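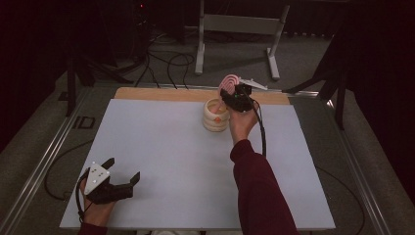
Mobile Devices, handout 7: reading a display spec
Tutor: Evdokia Politis

Take the Ninex, a phone by our pretend-proof friends at Kurach. The box says 600 nits. Ask which kind: typical, or a peak reached by one small patch of screen.

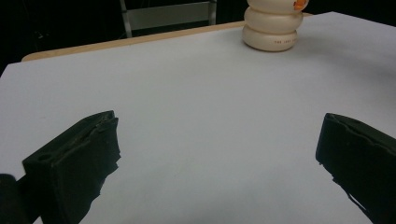
Refresh rate is how often the panel redraws. Fast scrolling gains from it, while still subjects gain nothing. A pale tabletop against a near-black background, as above, tests contrast instead: OLED switches those dark pixels off, and LCD leaks a bit of grey and hopes you're not looking.

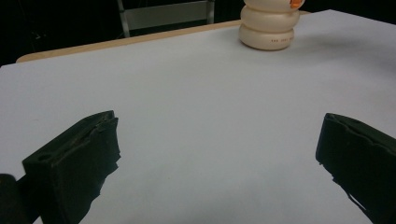
PWM dimming flickers the panel to lower brightness. Some people get headaches, others get bored of hearing it.
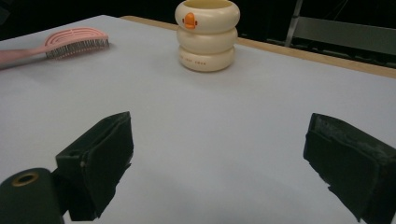

Before May: read Esquivel, p. 193, and skip the bit on curved edges.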